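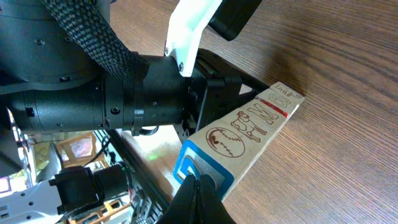
Monday, a.m. Notebook, Kimwood bench

Started the rewrite of the two-arm working rules. The old sheet was written when we had a single arm and it doesn't cover half of what we do now. Isabelle has a marked-up copy, I have the other one, and we go through both after lunch.

Keeping from the old sheet:
Hands stay outside the tape while either arm has torque on. Pausing one arm doesn't count as stopping. Both have to be disabled at the console, and whoever disabled them says so out loud.
Estop within reach of the person watching, not the person typing.
One operator, one watcher. If the watcher leaves, the run stops.

Changed:
Speed cap during teleop was 800 mm/s for everything. Now 500 with anything in the fingers, 800 empty. Everaldo wanted 500 across the board. I'd still like to keep the higher one for homing moves, so it stays for February and then we look at the log again.

Handover between arms: the receiving arm closes first, holds for 2 seconds, then the giving arm opens. We were doing this anyway, but two people had it the other way round in their heads.

Long flat pieces: grip at one end is allowed, but the free end has to be counted as part of the arm when you set the keep-out distance. Last week's stop (log entry 888) was the far end of a stick touching the other arm's wrist during a turn. Low force, no damage. The collision model only had the gripper in it. Simard config now has a length field for the held object. Fill it in every time, even for short stuff.

Cables:
Sleeve needs slack at full wrist rotation in both directions. Check by hand with power off, at the start of the day and after anybody moves a bracket. Loose thin wires get tied down before the run. I don't want to see "will fix later" in the log again.
Bracket screws on the wrist go on the weekly list.

Finger pads: wipe before each set, write down when they're swapped. Femar pads and the Plillia ones don't go on the same gripper. Mixed pair gave us a crooked close and I spent a morning blaming the calibration.

Not settled:
Blinds. Daylight on the tabletop changes a lot through the morning. Isabelle says fix the lighting, I say record it and leave it alone. Needs a line in the rules either way.
Whether a dropped object ends the run or the operator may pick it up with the arm. Current practice depends on who is on shift.
Who signs off a config change when Everaldo is out.

2:40 p.m. Went through both copies. Isabelle's version of the handover step is clearer, using hers. Blinds still open. She is typing up the clean sheet, I'm redoing the tape on the left side, old line is too close for the 500 setting with a long piece held.

To do: print 2 copies, one at the console, one by the door. Take the old sheet down.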